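Drodix to Move Refill Line to Niditz Plant in November

Household cleaner maker Drodix will move its refill packaging line to the Niditz plant in November, the company said Monday. The move combines bottle filling and refill pouch filling at one site for the first time.

The Niditz plant has run two shifts on bottle filling only. The refill line, now at the company's Omerović site, will be taken apart in stages and rebuilt in the east hall. Drodix put the floor space needed at 3,834 square feet, including a buffer area for pallets.

"The pouch filler and the capping station draw on the same bulk tanks, so the product no longer has to be trucked between sites," said Yaneth Zapata, head of operations. She said the pumps and the tank controls would stay as they are. The pipe run to the new line will be fitted during a planned shutdown, and filling of the existing bottle sizes will be built up in stock beforehand.

The line will handle dish soap, floor cleaner and a laundry product sold under the Festico name. Festico refills are sold in over 502 stores, mostly small grocers and hardware shops. Pouch sizes and label text will not change, and stores do not need to update their order codes.

Nazma Karunaratne, who manages deliveries, said stores should place November orders one week earlier than usual. Orders sent after the cutoff will be filled from stock and may ship in two parts. Freight terms are the same for both parts, and the second part will carry the original order number.

Staff at the Omerović site have been offered transfers. Vasilis Ristić, who represents line workers there, said talks on travel pay were still open. Drodix did not say how many workers had accepted. The Omerović building will be kept as a warehouse through the end of the lease.

The empty-bottle return program is not part of the move. Stores that collect returns will keep the current pickup schedule, and caps should still be left on the bottles – loose caps jam the sorting belt.

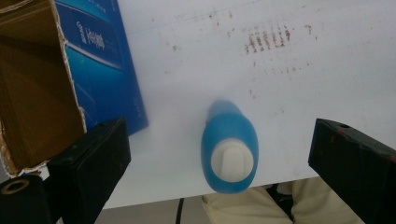

Return crates will go to the Omerović dock until further notice. Questions about pickups can be sent to the regional sales office, which is open until 4 p.m.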